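Policy dithers over the block pile, never picks one
Iraklis Zervas, August

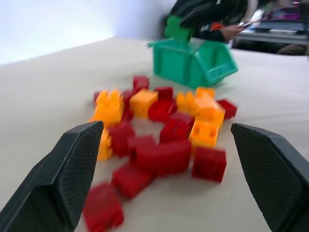

Red and yellow toddler blocks, wrist view only. My grasp planner scores up to 200 candidates, falls for one, moves a little, then falls for another. Indecision at 60 Hz. How do I make it commit?

Oksana Dovhaniuk
Lock the target once you pick it and only drop it if the score falls by a set margin. Also check your exposure. Blocks smear when the wrist moves, and your scorer may be grading the smear. Replan on slow frames.

Mutua Shirima
try a bigger model

Manolis Fragkou
What Oksana said. My margin was 63 out of 100, found by swearing at it.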